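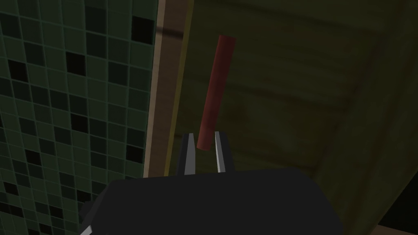
シミュレーション画面:左手首の視点から見たグリッパーと赤い円柱状の棒。背後は緑のモザイクタイル壁と木製パネル

家事・店舗作業の自動化に関する評価研究 研究参加者募集要項

株式会社Drornus 生活作業研究室では、家庭内の家事および小規模店舗の日常作業について、現在の機械がどの程度まで担うことができるかを評価する研究「Flasovero」を実施しております。このたび、作業の遂行結果を利用者の立場から判定していただく研究参加者を、下記のとおり募集いたします。

1 研究の趣旨

家事を代行する機械への関心は高まっておりますが、皿を棚に戻す、引き出しを閉める、商品を向きをそろえて並べるといった作業が、日々の暮らしや業務の中で「任せられる」水準に達しているかどうかについては、十分な検討が行われておりません。開発者が成功と記録した動作であっても、家庭で台所を預かる方や店頭に立つ方から見れば、やり直しを要する仕上がりである場合があります。

当研究室が昨年度に行った予備調査では、シミュレーション環境内の作業記録898件について、開発側の判定と、家事経験の長い協力者による判定とを比較いたしました。両者の判定は、物を置く位置、扉の閉め残し、作業に要する時間の三点で特に食い違いが大きく、開発側の基準のみでは実用性を論じがたいとの結論を得ております。本研究は、この食い違いの内容を明らかにし、評価基準の改訂に反映させることを目的とするものです。

なお、本研究は特定の製品の販売または宣伝を目的とするものではありません。「まだ任せられない」という判定も、「任せてよい」という判定と同等に取り扱います。

2 参加者の役割

参加者には、次の作業を行っていただきます。

(1)作業記録の視聴と判定
室内を模したシミュレーション環境で、双腕の機械が作業を行う様子を視聴し、仕上がりを判定用紙に記入していただきます。視点は室内全体を見渡すもののほか、手首の位置から物をとらえたものを含みます。手首視点の記録では、対象物と指の位置関係、物を取り扱う際の危うさなどについてもご意見を伺います。

(2)実作業との比較
研究室内の模擬台所および模擬売場において、記録と同種の作業をご自身で行っていただきます。速さや巧みさを測るものではなく、どの段階で何に注意を払っているかを伺うためのものです。

(3)聞き取り
判定の理由について、担当研究員が個別に聞き取りを行います。発言内容は、同意をいただいた場合に限り録音いたします。

3 対象となる作業

家庭区分:食器の片付け、調理台の整理、棒状または筒状の用具の収納、引き出しおよび扉の開閉、洗濯物の仕分け
店舗区分:棚への補充、商品の前出し、返品物の分別、包装資材の整理、閉店後の片付け

参加者は、応募時にいずれかの区分を選択していただきます。両区分への参加はできません。

4 応募資格

次のすべてを満たす方といたします。

・満18歳以上であること
・家庭区分については、日常的に家事を行っていること
・店舗区分については、小売店または飲食店での勤務経験が通算2年以上あること
・日本語による説明の理解および記述に支障がないこと
・指定する2回の来所がいずれも可能であること

機械、情報処理または工学に関する知識は必要ありません。機械の導入に懐疑的な方の応募も歓迎いたします。ただし、家事用または物流用機械の開発業務に現に従事している方は、判定の独立性を確保する必要から対象外とさせていただきます。

5 募集人数

両区分合わせて50名

応募者多数の場合は、年齢層および経験の偏りを考慮のうえ選考いたします。選考の経過に関するお問い合わせには応じかねます。

6 実施場所および時期

場所:株式会社Drornus Otitz棟 生活作業研究室
時期:6月中(詳細な日程は、選考結果の通知時に個別に調整いたします)
時間:各回とも午前10時開始、昼食休憩を含み午後3時終了

昼食は当研究室で用意いたします。食物アレルギーのある方は、応募書類の所定欄にご記入ください。会場には段差のない入口および多目的トイレがあります。お車での来所はご遠慮ください。

7 謝礼および交通費

全日程を終了された方に、当社規程に基づく謝礼をお支払いいたします。金額は選考結果の通知に明記し、参加の意思はその内容をご確認いただいた後に伺います。交通費は公共交通機関の実費を支給いたします。途中で参加を取りやめた場合にも、来所済みの回に相当する謝礼および交通費をお支払いいたします。

8 参加に伴う負担および安全への配慮

記録の視聴は長時間に及ぶため、目の疲れを感じる場合があります。手首視点の記録は画面の揺れを伴うことがあり、映像酔いを起こしやすい方は、全体視点の記録のみを担当することができます。休憩は随時お取りいただけます。

模擬台所での作業に火気および刃物は使用しません。参加者が、稼働中の機械と同じ区画に立ち入ることもありません。

9 個人情報および研究成果の取扱い

応募書類に記載された個人情報は、選考、連絡および謝礼の支払いのみに使用いたします。判定用紙および聞き取りの記録は、氏名と切り離した番号により管理し、研究成果の公表に際して個人が特定されることのないよう処理いたします。共同研究先であるWon作業科学研究所に提供する資料についても同様といたします。

参加への同意は、理由を示すことなく、いつでも撤回することができます。撤回があった場合、それまでに得られた記録の取扱いについては、ご本人の希望に従います。ただし、集計後の数値から個別の記録を取り除くことができない場合があります。

10 応募方法

所定の応募用紙に必要事項を記入し、次の書類を添えて、郵送または研究室窓口への持参により提出してください。応募用紙は研究室窓口で配布しております。

・家事または勤務の経験に関する記述(様式自由、用紙1枚以内)
・「機械に任せたい作業」および「任せたくない作業」とその理由(様式自由、用紙1枚以内)

後者については、文章の巧拙は選考に影響いたしません。具体的な作業の手順や、普段困っている事柄をそのままお書きください。提出された書類は返却いたしません。

11 選考および結果の通知

書類により選考を行い、結果は応募者全員に郵送で通知いたします。参加が決定した方には、あわせて説明書および同意書をお送りいたします。同意書は初回の来所時にご提出いただき、その場で担当研究員が内容を改めて説明いたします。

12 問い合わせ先

株式会社Drornus 生活作業研究室
Flasovero 参加者募集担当
研究責任者 Nam-gil Kong
窓口受付時間 午前9時から午後5時まで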